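カテゴリー:司法・行政 > 見学記

プリルキネ州独立調査官事務所の公開日に行ってきた

プリルキネ(Prirkine)州の独立調査官事務所が、庁舎の一部を一般に公開した。州の司法長官が自分や同僚の関わる事件を扱えないとき、外部の法律家に捜査を任せる。その仕事をする場所である。普段は報道関係者でも玄関ホールから先には入れない。申込制で、抽選に当たったので出かけた。

事務所は州都ムーヴォ(Muvo)の官庁街の外れにある。前の晩は川下の町ポトー(Potau)に泊まったので、朝の普通列車に乗った。乗車時間は20分。駅前の広場を横切り、州議会の裏手の坂を上がると、灰色の低い建物が並ぶ一角に出る。看板は小さく、隣の測量局のほうがずっと目立つ。間違えて測量局に入っていく人を見かけた。私も一度、測量局の受付で場所を聞いた。

受付では身分証の提示を求められた。携帯電話と録音機はロッカーに預ける。筆記用具は持ち込めるが、ノートは帰りに開いて見せることがあると説明された。結局、私のノートは確認されなかった。参加者は学生らしい若い人と、退職後と思われる年配の人が多く、中間の年代は少ない。法律事務所の名札をつけたままの人もいた。

最初に通されたのは1階の講義室である。壁に制度の流れ図が貼ってあり、係の職員がそれに沿って説明した。配られた資料の内容と合わせて、聞いたことをまとめておく。

州の規則では、刑事事件として調べる必要があり、しかも司法長官が担当すると利害の衝突が生じるとき、長官は外部の調査官を任命しなければならない。「しなければならない」と書いてあるが、必要があるかどうかを判断するのは長官本人である。ここは会場からの質問が集中したところで、長官が必要なしと判断した場合にどうなるのかを、複数の参加者が言い方を変えて尋ねた。回答はいつも同じで、長官は判断の理由を書面にし、州議会の司法委員会に送る。委員会はそれを読んで意見を述べることができるが、任命を命じる権限はない。

質問した人たちは納得した様子ではなかった。私も、この点は資料を読み返しても弱いと思う。ただ、理由書を送る義務があるのとないのとでは、かなり違うはずだ。以前の制度では、見送りの判断があったこと自体が外に出なかったという。

任命される人の条件についても説明があった。州政府の職にないこと、法曹としての経験があること、事件の関係者と過去に仕事上のつながりがないこと。政党に所属していてもよい。これは少し意外だった。理由を聞くと、所属を禁じると候補者が極端に少なくなるうえ、所属を隠す人が出てくるおそれがあるという答えだった。所属は任命時に公表される。

任期は12か月で、延長できる。延長の申請は長官に出し、長官は認めない場合に限って理由書を作る。認める場合は書面の通知だけで済む。任命のときと義務の向きが逆になっているわけで、延ばすほうは易しく、止めるほうには手間がかかるように作られている。職員はこの点をあっさり通り過ぎたが、私は制度の中で一番よく考えられた部分だと感じた。

解任についても似た仕組みがある。長官は調査官を解任できる。理由は職務上の不正、職務の放棄、心身の故障、利害の衝突などに限られ、書面で本人に示す必要がある。解任された調査官は裁判所に不服を申し立てることができる。申し立ての間に捜査がどうなるのかという質問には、次席の法律家が記録の保全だけを行うという回答だった。新しい聴取はできない。

講義のあと、組に分かれて庁舎内を回った。私の組の最初の行き先は2階の受付審査室だった。調査官や補助の法律家を迎えるとき、過去の依頼人や勤務先を調べて、事件の関係者と重ならないかを確認する部署である。机に置かれた見本の調査票は、思ったよりずっと長かった。本人の職歴だけでなく、配偶者の勤務先、所有する株式、理事を務めた団体、過去に寄付をした政治団体まで書く欄がある。記入例には架空の名前が使われていて、職歴がやけに華やかだった。

案内の職員によれば、審査で一番時間がかかるのは大きな法律事務所の出身者である。本人が担当していなくても、同じ事務所の別の弁護士が関係者の代理をしていたということが起こる。そういう場合に一律に外すのか、本人がその件を知らなかったことを確かめて認めるのか、扱いが何度か変わってきた。今は後者で、確認の結果を文書にして残す。文書は捜査が終わるまで公開されない。

利害の衝突というと、金銭や親族の関係がまず頭に浮かぶ。ここで聞いた話では、実際に問題になるのは昔の同僚関係のほうが多いらしい。州の法曹界は狭く、ベテランの検察官経験者を探せば、たいてい誰かの元上司か元部下に行き当たる。まったくつながりのない人を求めるなら州外から呼ぶことになり、そうすると今度は州法に慣れるまでの時間が必要になる。どちらを取るかは事件ごとに決めているという。

次は記録保管区画に移った。廊下からガラス越しに見るだけで、中には入れない。鍵のかかった棚が並び、持ち出しの際には、借りる人とは別の職員が立ち会って記録簿に署名する。電子化された記録についても、閲覧の履歴がすべて残るという説明だった。紙の記録簿をまだ使っているのは、電子の履歴が壊れたときの照合用だそうだ。参加者の中に公文書の仕事をしていたという人がいて、保存期間のことを細かく尋ねていた。不起訴に終わった事件の記録をいつまで残すかは、まだ規則が固まっていない。検討中とのことだった。

聴取室も見た。机と椅子だけの部屋を想像していたが、壁に時計があり、水差しを置く台があり、隅に記録係の席があった。証人の席は扉に近い側と決まっている。逃げ道をふさがれたと感じさせないためだと説明された。窓はない。録音は必ず行い、証人が求めれば写しを渡す。ただし渡す時期は捜査の終了後になる。そんなに遅くては役に立たないのではと思ったが、別の証人と話を合わせることを防ぐ必要があると言われれば、確かにそうである。

聴取室では、証人が弁護士を同席させられるかどうかも話題になった。この州では同席できる。弁護士は助言できるが、代わりに答えることはできない。助言のために中断を求めることもでき、その時刻は録音とは別に書き留められる。中断が多いと不利に扱われるのかという質問が出て、職員は、扱われないと答えた。少し間を置いて、書面の上では、と付け足した。

昼前に、庁舎の裏手にあるデ・ハーン(De Haan)文庫を見学した。法律関係の寄贈書を集めた小さな図書室で、こちらは普段から予約すれば利用できる。過去の調査報告書の公開版がそろっていて、どれでも手に取ってよかった。最も厚いものは500ページあった。州の港湾公社の契約をめぐる報告書で、結論の部分は短く、残りのほとんどが時系列の整理と証拠の一覧である。黒塗りが多いかと思ったが、本文は意外に読める。注の部分は黒塗りが続き、読めるところのほうが少ない。

報告書の公開は義務ではない。調査官は終了時に、起訴や不起訴の判断を説明する秘密の報告書を長官に出す。長官は公益にかなうと判断すれば公開できる。文庫にあるのはそうして公開されたものに限られるから、棚に並ぶ報告書の数と実際の捜査の数は一致しない。差がいくつあるのかも公表されていなかった。聞いてみたが、お答えできませんという返事だった。

棚を眺めていて気づいたのは、古い報告書ほど文章が読みにくいことだ。新しいものは段落ごとに番号がふられ、冒頭に要約がある。古いものは前置きが長く、いつ何が起きたのかを拾うのに苦労する。要約をつけるようになった時期について文庫の担当者に尋ねると、報道で結論が取り違えられたことがあり、それ以降だと教えてくれた。

昼食は庁舎内の食堂が使えるとのことだったが、列が長かったので外に出た。坂を下りたところの食堂で豆の煮込みとパンを食べた。値段は手頃で、味は薄い。隣の席でも見学の参加者らしい人たちが、解任の規定について話していた。

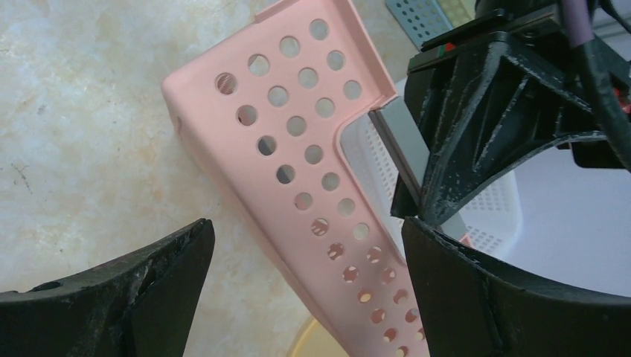

ムーヴォ、3/9/26

午後は模擬審査に参加した。配られた架空の事例を読み、外部の調査官を任命すべきかどうかを組ごとに話し合って、理由書の形にまとめるというものだ。進行役は午前とは別の職員だった。

事例は次のようなものである。州の住宅局の幹部が、業者から便宜を受けた疑いで内部通報を受けた。司法長官は就任前、この業者の親会社に助言をしていたことがある。助言の内容は税務で、住宅事業とは関係がない。報酬の支払いは就任前に終わっている。この場合に長官が自分の部下に捜査をさせてよいか。

私の組では最初、任命が必要だという意見が大勢だった。親会社から報酬を受けていたのだから、外から見て公平に思えないという理由である。ところが進行役から、では長官が弁護士時代に関わった会社をすべて外したら、州内の主な企業がどれだけ残るかと問われて、話が止まった。外部に任せるには費用も時間もかかる。担当する法律家を選ぶ間に証拠が失われることもある。

そこから議論は、捜査そのものを外に出すか、長官だけが手を引いて次官に判断を任せるかという方向に移った。規則には後者の道も書かれている。長官が関与を控え、次官が長官の代わりに判断する。実際、独立調査官の任命も次官の手で行われることがあるという。ただ、次官を選んだのは長官である。学生の一人がそこを突き、年配の参加者が、それを言い出せば調査官を選ぶのも長官だと返した。

結局、私の組は次官に委ねるという案で理由書を書いた。隣の組は任命を選んだ。進行役はどちらが正しいとも言わず、理由書の書き方についてだけ講評した。事実と評価を分けて書くこと。捨てた選択肢についても、なぜ捨てたかを書くこと。読む人が委員会の議員であることを忘れず、専門用語には説明をつけること。私たちの文章は、評価から書き始めている点を指摘された。「明らかに」という語を使ったところには線が引かれて返ってきた。

模擬審査のあとの質疑では、費用の話が出た。調査官の報酬は州の職員の給与表に準じて決まる。民間で働く弁護士の収入と比べると低く、引き受け手を探すのに苦労するという。事務所の補助職員は常勤だが、捜査のための法律家や会計の専門家は事件ごとに集める。予算は司法省の枠から出ており、独立しているとは言いにくい。議会に直接請求する形に改める案が過去に出たが、成立していない。7月に予定されている規則の見直しでこの点が議題になるかどうかは未定だそうだ。

もう一つ、調査官の権限の範囲についての質問があった。捜査の途中で別の疑いが見つかったとき、そのまま調べてよいのか。任命書に書かれた範囲を超えるときは、長官に相談して追加の指示を受ける必要がある。捜査の妨害や偽証のように、捜査から直接生じた事件については相談なしで扱える。範囲の文言は任命書ごとに異なり、短いものは数行で終わる。見本として配られたものもごく短かった。これで足りるのかと思うほどだが、細かく書けば書くほど、書かれていないことを調べにくくなるという事情があるらしい。

質疑の時間は予定より延びた。最後のほうは制度への質問というより、特定の事件についての意見を述べる人が続き、職員は個別の事件には答えられないと繰り返した。このあたりで席を立つ人もいた。

出口でロッカーの荷物を受け取り、アンケートに記入した。説明の速さ、資料の見やすさ、次回取り上げてほしい内容などを書く欄がある。私は、任命が見送られた場合の理由書を、名前を伏せた形でよいから読めるようにしてほしいと書いた。模擬審査で自分たちが書いたものと、実際の文書がどれくらい違うのかを知りたい。

帰りに州議会の議事録閲覧室にも寄った。司法委員会の会議録には、長官から理由書を受け取ったという報告が載っている。件名だけで、中身は付いていない。意見を述べたかどうかの記載がある回とない回があり、書式が年によってまちまちだった。窓口で聞くと、記載がない場合は意見がなかったと考えてよいとのことだったが、そう決めた規定は見つからなかった。

夕方の列車でポトーに戻った。車内で資料を読み直していて、流れ図の一か所に誤りがあるのに気づいた。延長の申請先が「司法委員会」となっている。講義では長官だと説明されたし、規則の条文もそうなっている。戻ってから事務所に問い合わせを送った。

見学についての実用的なことを書いておく。申し込みは事務所の窓口か郵送で、電子メールは受け付けていない。庁舎の入口には階段があるが、測量局側に昇降機のある通路がつながっていて、頼めば案内してもらえる。聴取室のある区画は冷房も暖房も弱いので、上着はロッカーに預けずに持って入ったほうがよい。デ・ハーン文庫の複写は有料で、硬貨しか使えない。議事録閲覧室は庁舎より早く閉まる。両方を回るなら、午後の質疑は途中で切り上げることになるかもしれない。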